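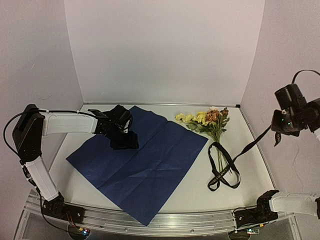

Bouquet Wrapping: Materials and Layout

September
By Carmela Garrido

1. Sheet, bouquet and strap on the white tabletop. The dark blue sheet is set on the diagonal, one corner to the rear and one toward the bouquet. The front corner hangs over the rail. A long fold line crosses the sheet from upper right to lower left.

 Notes on materials and method follow.

Sheet. A diagonal layout gives four usable points. The rear point becomes the tall back of the wrap, the two side points close across the stems, and the front point turns up to form the base. On a square layout the side edges meet low and leave the flower heads exposed. For small bouquets Sunita Quintanilla cuts her sheets at 900 mm along the edge and trims after tying.

Creases. Wrinkles across the middle of a sheet generally end up inside the wrap and can be left. A long diagonal fold is different — it sets the direction in which the material wants to close. Either work with it or press it out first. Dark colors show a crease as a lighter line, so the choice matters more with blue than with cream.

Bouquet. Place the stems along the line from the rear point to the front point, with the heads a hand's width below the rear point. Artificial stems are stiffer than cut ones and should be bent to length before wrapping. Fold the front point up over the ends, then bring in the left side, then the right.

Tie. One turn at the narrowest part of the stems, then a flat knot. A wide tie holds two layers without cutting into the sheet. Keep it beside the work with both ends free. The Skidus pattern card gives a tie length of 132 cm for a full bow; a flat knot takes much less.

Finished size, folding order and tie length are entered on layout card 3. Corrections to Carmela Garrido.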